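3.2 Knits and why they won't stay put

I'll admit I came into this section thinking a knitted cloth was just a floppier kind of towel. It isn't! Noemi Sanna and I spent most of June folding things in the back room at Losten (she folds far better than I do), and the knits gave us more trouble than everything else combined. Pick one up near a corner and the rest drops into loose folds, and the edge likes to roll over on itself, so you end up hunting for where the cloth stops. Figure 2 has a bright blue one held near a corner, with the rolled edge showing a bit darker than the rest.

We logged 403 folds in all, and 40 of those had to be started over. Evaristo Marchetti thinks we were too picky about what counted as a restart, and he may be right. My own feeling is that a rolled edge should be smoothed out flat before the first fold – we did that for the Zanetti set and I wish we'd done it for the Ovonley one too.

Figure 2. Knitted cloth, held up near one corner.
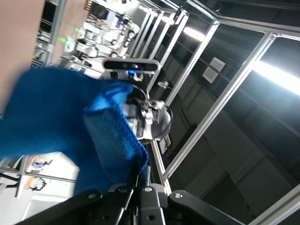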